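4.3 Changing the fingers and checking the wrist camera

Applies to the Pendex gripper on the Wetidau bench cell. Allow 40 minutes the first time. If you change only one finger you must still do all of the steps, also the camera part.

Caution: Set the cell to HOLD and take the key out before you put a hand between the fingers. The emergency stop alone is not enough for this job, the gripper keeps its force for a short time after the stop.

1. Move the arm to the service position (Menu, Service, Position 2). Wait until the lamp on the base stops blinking.

2. Open the gripper to its full width. Loosen the two screws at the root of each finger with the short hex key. Do not remove them fully, they are small and they like to fall into the cable channel.

3. Pull the old finger straight out. If it sticks, rock it a little from side to side. Do not use pliers, the ribs will break.

4. Look at the holder for dust and bits of old material. Clean it with a dry cloth. No solvent and no oil.

5. Push in the new finger until you hear the click. The ribbed side has to look the same way on both fingers. Tighten the screws by hand and then one quarter turn more.

6. Put the key back, select MANUAL and close the gripper slowly on nothing. The tips should meet without crossing. If one tip is higher, go back to step 5.

Note: Fingers from the first delivery have a different root and do not fit this holder. Ask Liapis for the adapter, part 23.

Now the test grip. Use a box with a printed face and rounded corners, because with a plain box you can not judge the sharpness of the camera. Put it on the bench surface, under the arm, and turn it so that the print and one plain side are both in the camera view.

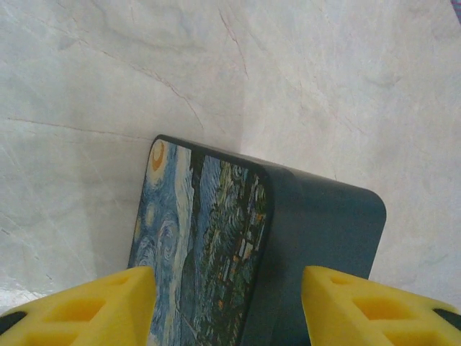

7. Set the grip force to 6 and close on the box. Both fingers must be visible in the live view, coming in from the bottom, one on each side. If you see only one finger, the camera bracket has turned. Loosen the bracket, centre it and try again.

8. Check the colours in the live view against the real box. When the yellow of the fingers looks nearly white, lower the exposure by one step.

9. Lift the box a hand's width, keep it there while you count slowly to 14, and put it down. It should not slide or turn. If it does, clean the tips and repeat with the same force. Do not raise the force to hide a slipping finger.

10. Save the setting under Tools, Fingers, Save as new. Write your name and the month in the cell book.

Caution: The marble pattern of the bench top has thin veins, and the edge finder can take a long vein for the edge of a part. After each finger change run "Learn background" with the bench cleared. Also small things left in the corner will be learned, so put them away before.

If the tips still cross after the second try, the holder is probably bent and must be changed, see 4.5. For questions about the bracket please write to Thodoris Liapis.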